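Cárdenas Bike Weekend: what I saw and what I bought

I went to the Cárdenas bike weekend again this October. I had skipped the last two because of work, and I wanted to see what the smaller brands are doing with commuter gear. This is a long post, so if you only care about the lights, skip toward the end.

I rode there, which took a little under an hour from my place. Parking for cars was a mess by ten in the morning, but bike parking was easy. They had a fenced lot behind the main hall with numbered tags, and you got the other half of the tag on a wristband. I was given tag 1867. Last time I went they were still writing names on masking tape, so this is a big step up.

Entry was free if you signed up online before Tuesday. I forgot and paid at the gate. The line moved fast.

The main hall

The layout was different this year. Complete bikes were on the left, parts and tools on the right, and clothing was pushed to the back near the food. The center aisle was wide enough to walk a bike through, and plenty of people did.

Zalik had the biggest stand on the bike side. They showed three city bikes and a folding cargo bike that I wanted to like. The fold is quick and the latch feels solid, but it is heavy, and I would not want to carry it up the stairs to my apartment. The test ride was one loop around the loading yard. It handled well with an empty box. I asked to try it with weight in the front and they found me a couple of sandbags, which I appreciated. With the sandbags it was slow to turn but stable. The price on the card was 3226, before the rain cover and the kickstand upgrade. The kickstand should be included at that price.

Next to them was Clatex, who make bags. I already own one of their panniers and it has held up for four winters. The new version has a different hook, and the hook is the part I have been complaining about since I bought mine. I put one on and took it off a rack maybe ten times at the stand. It no longer rattles. The fabric looks the same. They are not selling the hook by itself yet, but the woman at the stand said people keep asking and she wrote down my email.

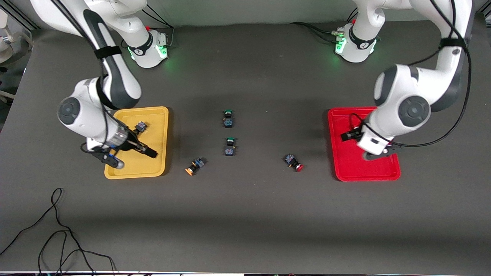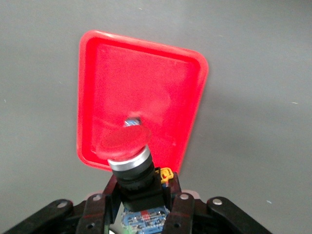
Is it worth buying a bike at a show like this, or should you wait and go to a shop?

Wait and go to a shop, unless you have already ridden that exact model in your size. Show prices are sometimes a bit lower, but you give up the fitting and the free first tune-up that most shops include. Small items like tubes, gloves and bags are fine to buy on the spot.

I followed my own advice on that and did not buy a bike.

The talks

There was a small stage at the back of the parts side with folding chairs and a speaker system that cut out a few times. I sat through two talks.

The first was on winter maintenance and I did not learn much from it. Wipe the chain, check the brake pads, lower the tire pressure a little. It was probably useful for people in their first year of riding.

The second was by Halldóra Stougaard, who has run a weekly group ride for people coming back to cycling after a long break. She talked about how she plans a route. She rides it alone first, at the same hour the group will ride it, and she marks every left turn across traffic. If there are more than three, she changes the route. She also keeps the first ride short enough that nobody needs to stop for food. It was practical and she did not try to sell anything. I would have liked a longer question period, but the next speaker was already waiting by the stage.

I talked to her for a few minutes afterward about a bad intersection near the river that we both avoid. She goes one block north and uses the school crossing. I have tried it twice since then and it is better. It adds a couple of minutes.

Lights and small stuff

I came mainly for lights. My old front light started switching itself off over bumps, and I was tired of hitting it with my hand at stop signs.

Fivener had a dark tent set up where you could compare beams on a wall. This was the most useful thing at the whole event. On paper a lot of these lights are the same, but side by side the differences are large. One of the expensive ones had a bright spot in the middle and almost nothing at the edges. The one I bought has a flatter beam with a sharp cutoff at the top, so it does not shine in people's eyes on the bike path. Fivener says it runs up to 50 hours on the lowest setting. I use the middle setting and charge it on Sundays.

I also bought:

Two inner tubes
A pair of thin gloves, on sale
A bell, because mine cracked

The bell is louder than I expected and I am still getting used to it.

Food and getting home

Food was the weak point. There were two trucks and both had long lines by noon. I ended up eating a granola bar on the curb outside the bike lot. Next year I will pack a sandwich. The water refill station worked fine and never had a line.

Late in the day they held the raffle for a Zalik city bike. My ticket was 2159 and I did not win. The person who did was a teenager who came with his dad, and he rode it around the loading yard before they had even adjusted the seat for him.

I picked up my bike from the lot, showed the wristband, and was on the road before it got dark. I put the new light on anyway. The mount took some fiddling because my handlebar is thinner than most, and I had to use the rubber shim from the box. It has stayed put so far.

I plan to go back next year if the date does not land on a work trip. If anyone reading this has ridden the Zalik folder for longer than one loop - especially on hills - leave a comment. I would like to know how the brakes are with a full load, and whether the latch stays tight after a few months.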